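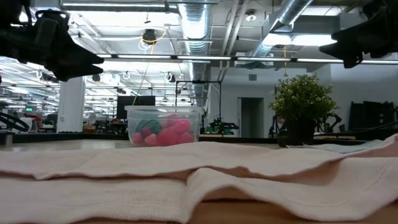 Towels this month, as promised, plus the two runner-up cloths from the July sort. The laundry side of the guesthouse is finally under control and I've been asked enough times how we fold that I'm writing it up, quick notes only, tea going cold. The cream one is the bath size, folded in layers with the fat ridge across the middle, and if you look at the weave you get those fine lines running sideways. Lovely cloth. Bought as a job lot from Seppälä when they cleared their old stock, 1,000 hand size and 246 bath size, split between us and the Zaltmont house. Still using them. Still soft.

Cream shows everything, mind. Tea, lipstick, sun cream, the lot. We keep it for the upstairs rooms.

How we do the bath size, for those who asked:

Long side towards you. Smooth out from the middle with flat hands, don't tug the corners or the ribbing goes off at an angle and it never sits right agian. Fold in thirds the long way. Then halves. Ridge to the front of the shelf, open edges to the back. Done.

Do not iron. Do not let anyone talk you into ironing.

On the table as well: the clear tub, the little bushy plant, a pale folded cloth at the back. The tub lives on that table. The plant too, it's green and it's no trouble, which is more than I can say for the fern at Lavau.

Next, pink. Ribbed, pale, lighter in the hand than the cream, and a devil to keep flat. It wants to wave. You smooth one side and up comes a fold on the other. I've given up fighting it, I let it settle in its own layers first and then start folding from whichever end has behaved.

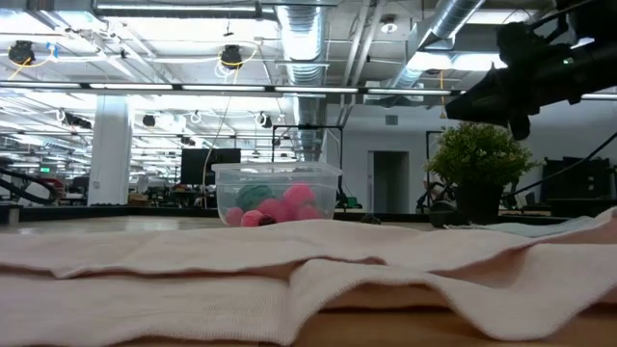

Wash it cool, seperate from the reds. Low spin. Hang it over two lines, not one, otherwise you get a crease down the middle that stays till Christmas. Ours go out before 7 in the morning when the weather's decent and come in by lunch.

Pink goes in the ground floor rooms and the one over the porch. Guests like it. We had 2 go missing from the Zaltmont house last summer, both pink, none of the cream. Make of that what you will.

For the number people: 1,486 items through the wash in July, all sizes, both houses. Busiest month we've had. The Ustus powder held up fine, bit heavy on the scent, I use half a scoop less than it says on the box. Softener, no. Makes the ribbed ones go slippery and they slide off the pile every time you shut the cupboard door.

Shelf order, since it keeps getting muddled at Lavau: bath size at the bottom, hand size above, face cloths in the top basket. Cream left, pink right. Anything frayed goes in the rag bag by the back door, not back on the shelf with the frayed end tucked under. I do look.

More pictures when the winter blankets come down, October probably. Bath mats before that if I get five minutes. Questions in the guestbook as usual, I read them all, just slow at answering.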